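Project report, Storkia folding planner
Robotics software course, final submission
2021-02-27

## 1. What we built

Storkia is a planner for folding clothes with two grippers. It takes wrist camera images as input and outputs a pick point and a place point for each hand. It doesn't control the arms directly. A separate module named Fergate turns the points into joint paths and checks that the two hands won't hit each other.

Our first plan in October was to write the fold steps by hand, one script per garment type. This worked for towels and failed for anything with padding. We then changed to learning from demonstrations, where a person does the fold with hand-held grippers and the planner is trained on the recorded images and finger openings.

## 2. Demonstrations

Each demonstration is saved as one episode. We recorded 200 episodes and kept 18 of them out of training for the final test. The rest were cut into segments with a small labeling tool we wrote, Bullel. A segment starts when the fingers begin to close and ends when they are fully open again.

Padded jackets were the hardest group. The shell is shiny, so the highlights move when the camera moves, and the feature matcher took them for real motion. We masked the brightest pixels before matching, which helped on most episodes.
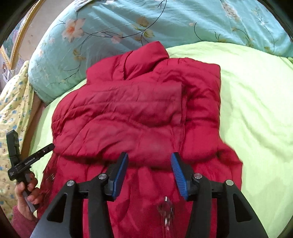 Wouldn't the mask also remove the quilting lines, when those are the only features a plain jacket has? This came up at our midterm review, and it was a fair point. With the first threshold, the mask did remove parts of the lines. We raised the threshold and added a check that skips masking if fewer than 100 features are left in the image. After that change the tracker lost the garment less often, but it still loses it when a fold covers most of the view.

## 3. Planner

The planner has 2 stages. The first stage predicts which layer to grasp and where. The second stage predicts the place point, given the grasp. We trained them separately so we could look at the errors one at a time.

Most of the first-stage errors were about layers. On a towel, the top edge in the image is usually the top layer. On a jacket it often isn't, and the planner would pick up two layers when it needed one. We added a depth estimate from the camera motion to the input. It is noisy, but it was enough to tell a raised flap from a flat panel.

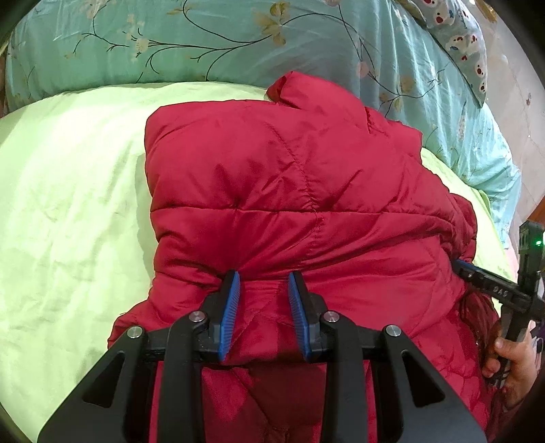
The second stage uses a line model for place points. It fits straight lines to the seams and proposes a fold parallel to the longest one. This is fine for a garment that is lying flat. With a padded jacket the model gets mixed evidence: one long seam runs across the middle, and another curves down and meets it right of center. The early version averaged the two directions and proposed a slanted fold. Now Storkia scores each seam by length and straightness and keeps only the best one.

## 4. Coordination

Fergate plans the left and right hand on a shared clock. If either path is late, both hands wait. We tried letting the hands run freely with only a distance check (this was the Chou branch in our repository), but the fabric was pulled out of one gripper too often, so we dropped it.

## 5. Known problems

- The feature check runs once per segment, so a bad first image affects the whole segment.
- Bullel cuts segments too early if the fingers close slowly.
- The depth estimate fails when the camera is still.
- Fergate has no way to replan in the middle of a fold. It has to finish or stop.

The next change we would make is to run the feature check on every image. The code for this is written but has not been tested on the held-out episodes.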